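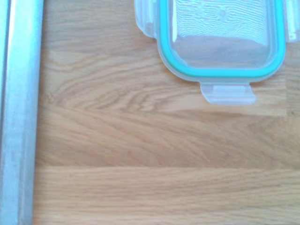
# Recording and mixing a six-track EP in a shared room

Module project report, submitted 2025-06-17

## 1. What the project was

The task was to take a set of songs from rehearsal to finished masters, and to report on the decisions made along the way. I worked with Baswood, a four-piece that plays slow, guitar-led folk with a drum machine under most of the songs. They had nine songs ready in October. We picked six, mainly by tempo, as three of the others sat at almost the same speed and made the running order drag.

The EP is called Plarkora, after the last track.

## 2. Recording

The budget was 200 pounds, and most of it went on room hire at Lomitz, which lets out a rehearsal room by the half day. The room is small and has a low ceiling. Cymbals would have been a problem, but the band only uses a floor tom and shaker on top of the programmed parts, so I kept the room.

The drum machine and bass went straight into the interface. Guitars were played live together with a guide vocal, and the real vocals were added later. I had planned to keep some guide vocals if they were good enough. In practice there was too much guitar in the vocal microphone, and every change of level on the voice moved the guitars as well. Only the spoken part at the start of track two is from the live takes.

Most songs needed three or four takes. Track five needed 25, spread over two sessions, and the version on the EP joins the first half of one take to the second half of another. The join is on the beat before the second chorus.

## 3. Mixing

I mixed on headphones and checked on speakers in the college suite once a week. The first mixes had too much low end. On headphones the bass and the kick sounded separate, but on the speakers they ran into each other. I turned the bass down between 80 and 100 Hz and left the kick alone.

The other main problem was the lead vocal, which sounded harsh on the louder lines. I first tried a wide cut at 4,000 Hz. It removed the harshness and most of the consonants with it. A narrower cut that only worked when the singer got loud gave a better result, and I used it on every track except the first.

Reverb was kept to one short room setting shared by the guitars and voice. The band asked for a longer one on the title track, and I added it for the final verse only.

## 4. Feedback

The mixes were played to the class before mastering. The comments I acted on were:

- the shaker on track three was too loud on the right
- the gap between tracks four and five was too long
- the fade on the title track started too early

Two people wanted the drum machine louder throughout. The band did not, and I left it where it was.

## 5. What I would change

I would record the vocals before the extra guitars. Several guitar parts on tracks one and four get in the way of the voice, and I spent most of a week making space with EQ when a simpler part would have done the job. I would also label takes on the day. Mine were numbered by the software, and sorting out track five took an evening.

The session files and both sets of mixes are on the course drive, in the folder with the EP's name.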